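Wellar Ramblers Forum > Walk Reports > Brelter Tramway circuit, who's been?

hustik_boots
8 March 2019
Hello all, I finally got round to the Brelter tramway circuit and what a lovely few hours it was! I went up from the Wellar side, past the old lime kilns (very overgrown now, bring a stick) and along the incline to the winding house. There's a bench at the top where I had my flask and a cheese scone and talked to a very patient sheep. The leaflet calls it 4 miles but my legs said more. Has anybody done it the other way round?

mossy_gaiters
Lovely report, thank you! We always go clockwise, so you come down the incline with the whole valley in front of you. I do think you've got the winding house mixed up with the smithy, though. The winding house is the bigger ruin, further along, with the 3 arches.

hustik_boots
Oh, I don't know about that. The leaflet has the winding house right at the top of the incline, and there's a groove worn in the stone where I'd swear a cable ran. Happy to be put right, mind you, and it gives me an excuse to go again.
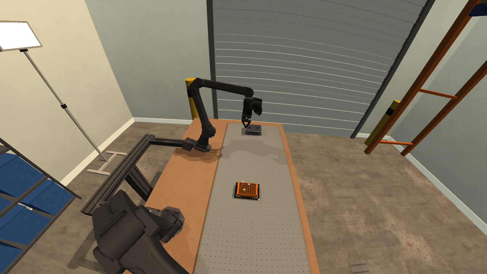 Workbench with two robot arms (computer render)

kilnlane
I'm with hustik on this one. My old map has the smithy down by the stream, which makes sense if you think of all the water they'd want. It's at 253 metres up there by the way, and it feels like it when the wind gets going! The dog (Nina, some of you have met her) refused to leave the lee of the wall until the biscuits came out.

mossy_gaiters
Well, maps have been wrong before, and I was told smithy by a chap who grew up in the cottages. But I'll look for your groove next time, and if I find it I'll buy the teas.

slowandsteady
Can I ask how muddy it is past the second gate? My knees aren't what they were and I came a cropper there in September.

kilnlane
Bad for the first 300 yards, I'm afraid, then it's good firm stone all the way to the incline. Keep left by the hawthorns and you'll miss the worst of it.

slowandsteady
Bless you, left by the hawthorns it is. I'll pack the spare socks anyway.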